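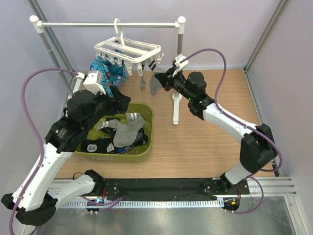

Figure 1. Two-arm workspace with drying rack; the right gripper holds a gray sock.

4.2 Follower growth and posting interval

We tracked 12 accounts on the photo-sharing service Panotari, all run by small shops in Midton. Each account was assigned to one of two groups of 6. The first group posted at a fixed interval, and the second kept its usual habits. Follower counts were logged once a day by Konach, a script that reads the public profile page and stores the number shown there. Paid promotion was switched off for both groups during the whole period – including boosted posts, which Panotari bills separately.

At the close of logging on March 17, 2020, the fixed-interval group had gained 2,863 followers in total and the comparison group 1,109. Most of the gap opened after the second week. Gains were uneven within groups, and one bakery account made up a large part of the fixed-interval total.

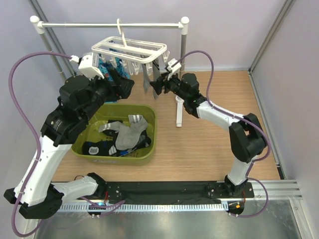 Robles objects that raw gains say little when purchased followers are left in the count, and that a bakery with one widely shared post should be reported on its own line. We accept the second point and list that account separately in Table 3. On the first, Konach does not read follower profiles, so purchased followers could not be removed. A sudden jump in the daily log was flagged and checked by hand against the posting record.

Comments were a weaker signal than follows. Accounts that answered comments on the same day did not differ clearly from those that answered later, although the reply times were reported by the shop owners and may be imprecise.

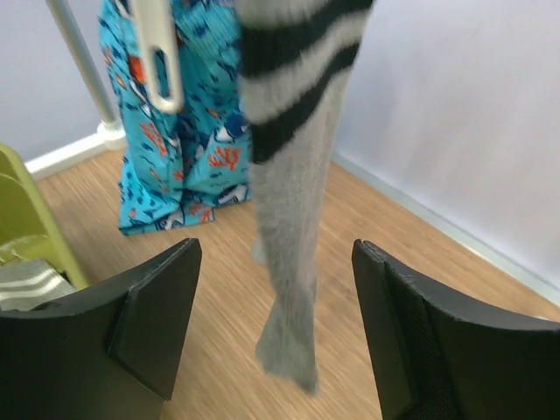 Hashtag use was coded as the number of tags per post, with repeated tags counted once. Posts with no tags were kept in the sample. Tag count showed no steady relation to new followers in either group, and we left it out of the model in Section 4.3. Story posts were also left out – they expire after a day and the script did not capture them.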